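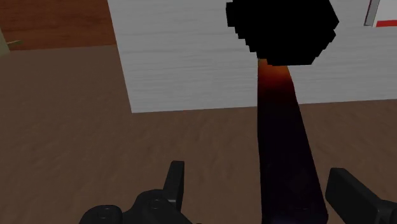 When should I plant a bare-root hedge?

Bare-root plants go in while they are dormant. In most of our delivery area that means from November until the buds begin to swell in spring. The exact end date depends on the species. Hawthorn breaks bud early and should be planted first. Hornbeam and beech can wait longer.

Can I plant if the ground is frozen or waterlogged?

No. Leave the bundle in its bag in an unheated shed or garage, with the roots covered, until the soil can be worked. If the delay will be longer than a week, heel the plants in: dig a shallow trench in a sheltered spot, lay the roots in it at an angle, and cover them with loose soil.

What is the difference between bare-root, root ball and container plants?

Bare-root plants are lifted from the field and shipped without soil. They cost the least and are sold only in the dormant season. Root ball plants are field grown and lifted with soil held in burlap. Container plants are raised in pots at our Disbridge site and can be planted at any time of year, provided they are watered.

How many plants do I need per yard?

For a single row of deciduous hedging, allow two plants per yard. For a dense hedge or a stock-proof boundary, allow four per yard in a staggered double row, with 16 inches between the rows. Root ball yew is planted in a single row at two per yard. The Ekance calculator on the order page uses these same spacings and rounds up to a full bundle.

Do I need to soak the roots?

Soak bare roots for up to two hours before planting. Do not leave them in water overnight. Root balls are not soaked; water them in place once they are planted.
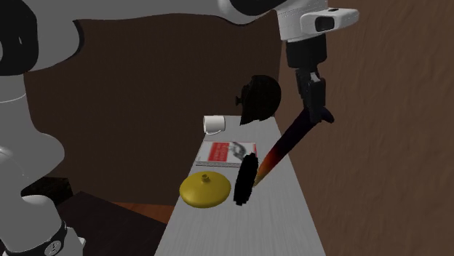 Keep the roots covered between soaking and planting. Fine roots dry out within minutes in wind or direct sun, and drying at this stage is the main cause of failure in the first season. Carry a few plants at a time in a bag or bucket and leave the rest under cover.

How deep should the plants go?

Plant to the soil mark on the stem, which shows the depth at which the plant grew in the field. If there is no visible mark, set the highest root just below the surface. Firm the soil with your heel and pull gently on the stem. It should not lift.

Should I add compost or fertilizer to the trench?

On ordinary garden soil, neither is needed. On heavy clay, loosen the sides of the trench with a fork so that water does not collect in it. On very sandy soil, a two-inch layer of compost on the surface after planting is more useful than compost mixed in below. Do not apply nitrogen fertilizer in the first year.

Is mycorrhizal powder worth using?

Results vary with the site. We include a sachet of Predero root powder in orders of 49 plants or more. If you use it, it must touch the roots directly. Powder scattered on the surface has no effect.

How often should a new hedge be watered?

Water twice a week from leaf-out until early fall, more often in hot weather. Each plant needs almost a gallon per watering. A drip line run along the row is the simplest method for hedges longer than 77 feet – hand watering at that length tends to be uneven.

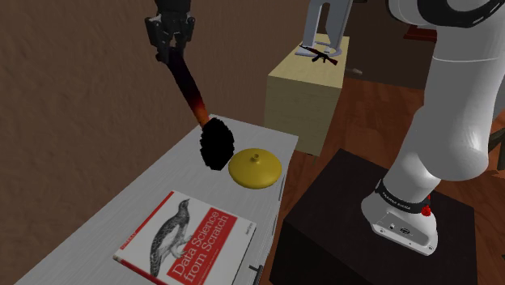
Tools and equipment

What do I need for the first trim?

Bypass pruners are enough for the first two years. Cut hawthorn, blackthorn and privet back by half immediately after planting to force growth from the base. Beech and hornbeam need only the tips removed. Do not cut the top of a yew or other conifer hedge until it reaches the height you want. Clean the blades between rows if any plant shows dieback.

My plants have not leafed out. Are they dead?

Scratch the bark near the base with a fingernail. Green tissue underneath means the plant is alive. Late-planted beech may not open its buds until early summer. If the tissue is brown all the way to the base, send a photo of the stem and your order number to Elmarie Dlamini in customer support.

What does the guarantee cover?

Field-grown plants are covered until the end of their first growing season if they were planted within seven days of delivery. Drought, browsing by deer or rabbits, and weedkiller damage are excluded. Under the Tiongson planting service, where our crew does the work, cover runs for two seasons.

Page maintained by Pacita Macapagal. Last updated 7/25/26.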